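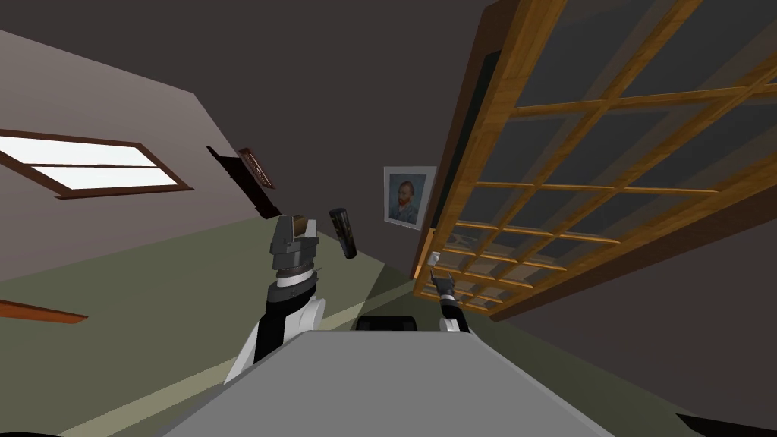 Page 2 of 64

Search this forum Go Advanced search

Thread: Free upright piano, is it ever worth it??

sofia_mav
ok so update for those who asked on the last page. Went to see the piano Saturday. It's a Rastlow upright, walnut, belonged to the seller's aunt. Free if I haul it. Plays ok in the middle, bottom octave sounds like a truck idling. Two keys stick. Bench included, one leg wobbly. My daughter is 8 and has been on a cheap keyboard for two years and her teacher keeps saying weighted keys weighted keys. Tuner I called wants to look before quoting. Mover says 600 because of the porch steps. So it's a free piano for 600. Thoughts?

kamran.asadi
Don't. Did exactly this. Free piano, paid to move it, paid to tune it, tuner came back a month later and said the pin block was shot. It wouldn't hold pitch for a week. Then I had to pay again to get it OUT of the house. Take the 600 and buy a used digital.

melcaron
Disagree, sort of. Kamran had bad luck or didn't have it looked at first. Pay a tech for one visit before it moves an inch. They'll put a wrench on a few pins and tell you in ten minutes if they're loose. If the pins are tight and there are no cracks in the soundboard that buzz, sticking keys are nothing. Humidity mostly.

kamran.asadi
I did have it looked at. By the guy selling it lol. Fair point

Nga T
What does it sound like when you play one note hard and hold it? If it goes wah wah wah that's just out of tune strings within the note, normal. If there's a rattle or buzz that's different. Could also be a picture frame in the room, mine was a lamp. Spent a whole evening blaming the piano.

sofia_mav
Didn't hold any notes, I was being polite, her husband was standing right there. Can go back Tuesday maybe. Nga I'll try that. Also how bad is it that it hasn't been tuned since the aunt died, they weren't sure when, "a while"

sihanq
Tuning after a long gap is usually a pitch raise plus a second tuning a few weeks later. Budget for both. Some techs won't bring an old one all the way up to 440 in one go bc strings can snap. Ask him about that specifically. And ask if he'd be ok leaving it a bit flat, for a kid playing alone it doesn't matter

melcaron
It matters if she ever plays along with recordings or in a group. Or if she has good ears. I grew up on a flat piano and it messed with me for years.

sihanq
eh. I grew up on one too and am fine. But ok, ask the kid's teacher.

kamran.asadi
Still saying digital. Headphones. You will thank me at 7am on a weekend. My neighbor upstairs has a used Junetley she got off the classifieds and it feels pretty close to the real thing

melcaron
Pretty close isn't the same thing, the touch on soft playing is where they fall down. But I will give you headphones. No argument there.

Nga T
Sofia where would it go? Please not on the wall with the heater or over a floor vent. That killed my parents' one. Inside wall, out of the sun. And measure the turn at the top of the porch steps, not only the door!! We got ours through the front door and then could not get it around into the hall. It lived in the entry from May until we moved.

sofia_mav
Inside wall is fine, bookcase has to move. Porch is the issue, there's a turn right at the top. Mover didn't ask about it. Will measure. Nga that is my nightmare

sihanq
Call the mover back and TELL him about the turn. The quote can change on the day if you don't. Get it in writing or a text at least. Also ask if he brings his own board and straps, some of the cheap ones show up with a dolly and two cousins

kamran.asadi
the cousins did mine. there's still a dent in the door frame

melcaron
Anyway tech first, mover second. If the seller won't wait a week for that, walk away. There is always another free piano. Ruvlow classifieds has a new one every few days it seems like, nobody wants them.

sofia_mav
Seller is ok waiting, just texted. Tech is coming out Thursday. I go Tuesday to play one note very loudly in front of the husband. Will report back

Nga T
hold it down the whole time! and bring a flashlight, look inside the top lid for rust on the strings. And mouse stuff.

sofia_mav
mouse stuff??

Related threads
Digital piano under 600, what did you get
Sticking keys in humid weather
Piano teacher wants us to switch method books
Selling a Rey spinet, no takers
How often do you really tune?
Wobbly bench leg, glue or screw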